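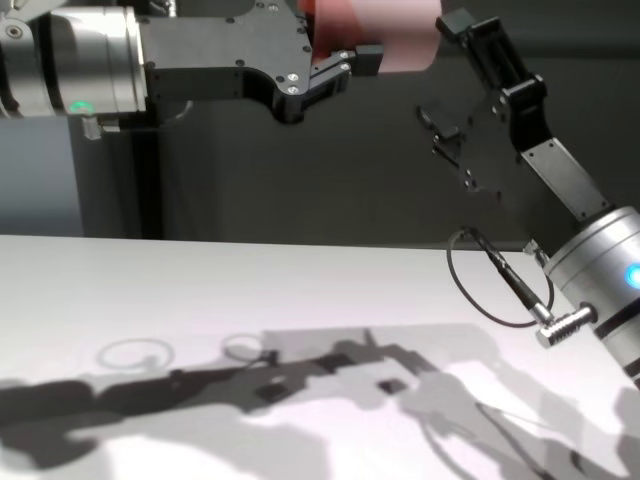 Kevin Ñahui wrote that he would check the power supply first, before touching any of the gripper settings. I did that this morning and it holds steady under load, so I think we can cross it off.

For those who missed the start of the thread, here is my first message again.

> From: Maribel Henao
> Subject: right gripper stops holding, no error raised
>
> We run two arms over one table with the Grudar control package.
> Since the last update the right gripper sometimes goes slack in
> the middle of a hold. The arm stays where it is and the
> controller keeps reporting "grip OK". The fingers just stop
> pushing. There is nothing in the error log.
>
> It does not depend on the object. Soft things slip out and hard
> things drop. The left gripper has not done it.
>
> Has anyone else seen this?

Édgar asked for the log. The last lines before a drop look like this every time:

grip_R cmd=close force_set=283
grip_R state=holding
grip_R heartbeat late (2000 ms)
grip_R state=holding

So the heartbeat is late by two full seconds and the state never changes. My reading is that the driver loses contact with the gripper, the gripper times out and cuts its own motor, and the driver goes on repeating the last state it had. 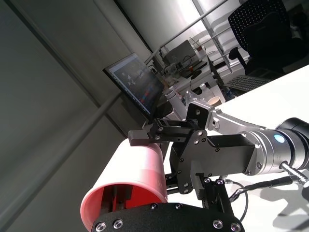 I tried three things. Swapping the data cable on the right arm made no difference. Turning off the camera streams made the late heartbeats less frequent but did not get rid of them. Going back to the previous Grudar release stopped them for a whole afternoon, and that is the version we are on now.

The drop itself is a nuisance. What worries me more is the second half of it. When contact comes back, the gripper closes again at the full set force without any new command. Nidia was reaching in to pick up a dropped part when it did this. She got her fingers out in time and was not hurt, but the emergency stop was on the far side of the table. We have moved it to the operator's side and the rule here is now both arms disabled before any hand goes over the table.

If you are on the new release, please search your logs for "heartbeat late" even if you have not noticed any drops. I would like to hear from anyone with only one arm, to find out if it takes 2 on the same bus.

Giuliana, you said Bilar had a patched driver. Does it clear the old close command on reconnect, or only fix the timeout?

Maribel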